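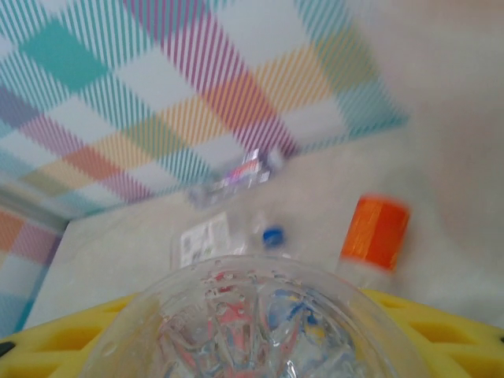 **COMPANY NEWS | HOME TEXTILES**

# Plumelness Will Now Sell You One Napkin

*After years of insisting on sets of six, the table linen company gives in*

Plumelness, the maker of tablecloths, napkins and tea towels, will begin selling every item in its range as a single piece this February. Until now the company has sold napkins in sixes, tea towels in threes and placemats in fours, an arrangement that suited its warehouse shelves very well and its customers hardly at all.

The change follows a review of the customer service inbox, where the most common message had long been some version of "I need one more." A sixth napkin goes missing. A tea towel meets a burner. A cousin marries someone who turns out to eat dinner. In each case the company's answer was to suggest buying a whole new set, and to express its sympathy.

"We had a very good explanation for why we couldn't do it," said a Plumelness spokesperson. "It ran to two pages. Then somebody in the warehouse opened a box, took out one napkin and put it in an envelope, and the explanation didn't hold up so well."

### What is changing

Single pieces will be available in all 30 current patterns, checks and plaids included, at the same price per piece as the old sets. There is no minimum order. Customers who like sets may still buy them, and will receive the ribbon they have always received. Single napkins come without a ribbon. The company tried one and it looked like a prize for something.

Plumelness will also open what it calls the Odd Drawer, a page on its website listing leftover pieces from discontinued patterns. The first listing holds 800 items, most of them napkins, with a respectable showing of placemats and one round tablecloth in a brown that was described as "toffee" when it was launched and has been described in other ways by reviewers. Once a piece in the Odd Drawer is sold, it's gone, and the company asks customers not to write in about the toffee.

Every order for a single piece can be matched by mail. Customers who don't know the name of their pattern may send in a clear photo or, if they can spare it, a small cutting from something already ruined. Staff will reply with the pattern name, the season it was made and whether any is left. Older cloth has usually faded by the time it needs company, and the matching desk will say so plainly. A new napkin next to five old ones will look like a new napkin next to five old ones until it has been through the wash a good many times.

### The mill

The cloth will continue to be woven by Çınar, the family-run mill that has supplied Plumelness since the company's first tablecloth. Çınar has agreed to run short lengths of retired patterns when enough requests come in. "Enough" has been set at 1,000 pieces, a figure the two firms reached after a long lunch. Requests will be tallied on the website so that people waiting for a pattern can see how far off it is and, where they feel strongly, talk their relatives into it.

Packing and shipping will be handled by Jirevar, which had to find a mailer thin enough for one napkin and stiff enough that it doesn't arrive shaped like the mailbox. Jirevar tested nine of them. The winner is plain brown card and can be recycled with ordinary paper.

### A word about folding

Plumelness has taken the opportunity to retire its printed folding guide, which has been tucked into every set and which showed how to turn a napkin into a swan. In its place is a care card that explains how to get out candle wax, red wine and beet juice. The company regrets any disappointment among people who had been making the swan. Letters on the subject suggest there were four of them, and all four have been sent the old guide.

### Availability

Single pieces and the Odd Drawer go live on a Wednesday morning in February at 9 a.m., on the Plumelness website. Stores that carry the range may order singles from the same day, though each shop will decide for itself whether it wants to break up a set on the shelf. Sets already bought can't be returned in part. The company was asked about this more than once while preparing the announcement, chiefly by its own employees.

### About Plumelness

Plumelness makes cotton and linen goods for the table and kitchen. It sells online and through independent housewares stores. It does not make bedding, in spite of the name, and will forward inquiries about pillows to someone who does.

**Press contact:** Plumelness Press Office, through the contact form on the company's website. Fabric swatches are available to editors on request and need not be sent back.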